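Fitotis Tabletop: hand-held gripper demonstrations

README, version 2

Maintained by Ghada Azar and Nima Nouri. Complaints about the file layout go to Nima. Complaints about this README go to Ghada, who wrote most of it while waiting for files to copy.

What you've downloaded

427 demonstrations of people moving small yellow things on a white table. That is a fair summary of several months of our lives, and if it's all you needed to know, you can skip to Loading.

The longer version: Fitotis is a set of short manipulation recordings made with hand-held grippers, with a wide-angle camera on each one. A person picks up the gripper, does the task and puts the gripper down. There is no robot in any of the episodes. The robot comes later and watches the results, in whatever sense a robot watches anything.

We collected it to find out how much a policy cares about wrapping. Grasping a ball is old news. Grasping a ball in a plastic bag is a different afternoon altogether, as anyone who has watched an arm proudly lift the bag and leave the ball behind will confirm.

Where the name comes from

Hafiz Ginting picked it. He has been asked several times what it means and gives a different answer every time. The folder prefix is "fit_" and we are not renaming it.

The tasks

There are 6 task families. The IDs match the "task" field in each episode's metadata file.

bag_flat: a clear bag is on the table with one or two objects inside. Grasp through the film, lift, move to the goal side.

bag_gathered: same idea, but the film is bunched at one end. You may grasp the bunch or the object. The "grasp_on" field says which.

wrap_block: a rectangular block in clear wrap. Push, turn or lift, as given in the instruction.

pair_sort: two objects, set apart. Put them in the order given.

handover: two operators, two grippers. One passes, one receives.

bare: the same objects with no wrapping, for comparison. Shortest episodes, happiest operators.

Handover is the one people write to us about, so a word on it. Both grippers record during a handover episode, and the two streams are stored side by side as "view_a" and "view_b". View A belongs to whoever started nearest the plant. This made sense on the first morning and we have been faithful to it ever since, including for the stretch when the plant was moved to the other end of the table. (Those episodes carry "plant_moved: true". Yes, there is a field for it.)

Each gripper sees the other one in a good share of the two-person recordings, along with the hand and arm of the person holding it. We left these in. If your method assumes there's only ever one gripper in the world, filter on "second_gripper_visible". 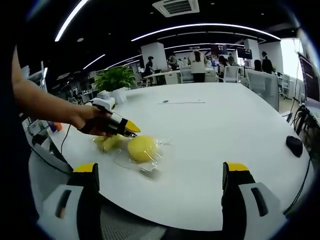
How a recording goes

The procedure was written by Ghassan Nasrallah, and it is the third one. The first two were shorter and the data from them is in the bin.

1. Set the objects out according to the card for that episode. The cards are shuffled at the start of a session. Do not deal yourself an easy one.

2. Hold the gripper over the middle of the table with the fingers fully open and keep still for a slow breath. This gives us a clean start for pose tracking. Operators who have had coffee should take two.

3. Say the instruction out loud. There's no audio in the release, but people who say it first are less likely to do the wrong task with great confidence.

4. Do the task at the speed you'd use with somebody's sleeping cat nearby. Too fast and the tracking slips. Too slow and the policy learns to hover, and you will spend August watching an arm hang over a banana.

5. Open the fingers all the way, back off, and stop.

6. Mark the episode "keep", "redo" or "strange". Strange is a legitimate label. We kept the strange ones in their own folder and they are some of the most useful files in the release.

Do not use your free hand. People straighten the bag with their free hand without knowing they've done it, and the robot has no free hand to learn this with. Fadi Harb reviewed every episode for stray fingers and is now unable to watch anyone unwrap a sandwich.

The wrapping problem

Clear film is hard for cameras, and glossy film under long strip lights is harder. Highlights slide over the wrap as the gripper moves, so the brightest thing near the object keeps changing place while the object stays where it was. The tabletop is glossy too and joins in. Our first baseline spent a lot of its energy reaching for reflections, and got quite good at it.

The film also changes shape every time somebody touches it. We did not try to reset it to the same state between takes. A bag that has been squeezed all morning is a different bag by lunch, and we'd like the policy to have met both.

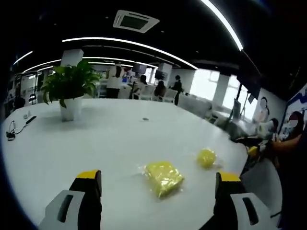
Yellow on yellow was a choice, and we've been asked about it enough times to answer in writing. The fingertips are yellow and so are the main objects. A color filter will get you nowhere near a working grasp, and that's the point. An earlier pilot set, known internally as Wysocka and never released, used objects in cheerful assorted colors. The policy trained on it had learned to go to the color and close. It scored beautifully and understood nothing, and three of us had already told our families it worked.

Background and people

The recordings were made in a working office during working hours. Lights, windows and furniture are as they were. People sit, stand and walk about behind the table, and most of them had better things to do than look at us. Hands enter from the sides now and then, sometimes holding an object.

Faces are blurred in the released files wherever our detector found them, followed by a manual check. If you find one that got through, write to us with the episode ID and we'll fix it and push a new build. Please don't post the still somewhere public to let us know.

The table also holds things that are not part of any task: cables, small devices, a plant. What's there varies between episodes. These items aren't labeled and we make no promises about them. One early reader asked whether the plant was a distractor condition. It is a plant.

File layout

Each episode is a folder:

fit_[task]_[index]/
view_a.mp4
view_b.mp4 (handover only)
pose_a.csv
pose_b.csv (handover only)
width.csv
meta.json

Video is 30 frames per second. Pose rows are matched to video frames one to one, so row zero is frame zero. Width is the finger opening, scaled from zero (closed) to one (fully open), with both grippers' columns in the same file for handover. It reads the fingers and knows nothing about what's between them. A width that stops short of zero usually means a grasp, and occasionally means a thick fold of plastic and false hope.

The lens is very wide and straight edges bend a lot. We ship the video as recorded, with the calibration alongside it. Undistort it if you like. Our own results were better without, which annoyed Nima, who had written the undistortion code.

Loading

The loader is a single Python file called sideo.py, named after Sideo, our in-house tool that it was torn out of. It needs numpy and a video reader and will complain politely if it finds neither. Call load_episode with a folder path and you'll get back frames, poses, widths and metadata. Call load_all only if you have a lot of memory or a grudge against your machine.

Splits are in splits.txt. They're divided by session, never by episode, so the same crumpled bag won't turn up in both training and test. Please keep them that way if you report numbers against ours.

Known problems

– Pose drifts when the gripper gets very close to the table. Flagged as "low_pose" where we caught it.

– In some handover episodes the two streams are off by 2 frames. The offset is in meta.json and the loader applies it. If you wrote your own loader, you now know why your handovers look psychic.

– "Left" and "right" in the instructions mean the operator's left and right. For handover this means the operator who speaks. We're sorry.

– The instruction text has typos. We fixed the ones that changed the meaning and left "bannana", which appears often enough to count as a dialect.

– All operators in this version are right-handed. Left-handed episodes are planned for the next one, as soon as Hafiz stops claiming he can do both.

What we wouldn't use it for

Anything involving force. There is no force signal, and guessing it from the way the plastic creases is a research project of its own. We also wouldn't use it to claim that a policy handles packaging in general. It has one kind of table and a short list of objects. It will not open your crisps.

License and thanks

Free for research and teaching. For anything you plan to sell, write first. The cleanup scripts borrow a good deal from Widari, an older project of Ghassan's, and he would like it known that the variable names were not his idea.

Changes since version 1: handover added, offsets corrected, duplicate cards removed, "strange" moved to its own folder, one paragraph about the plant shortened after review.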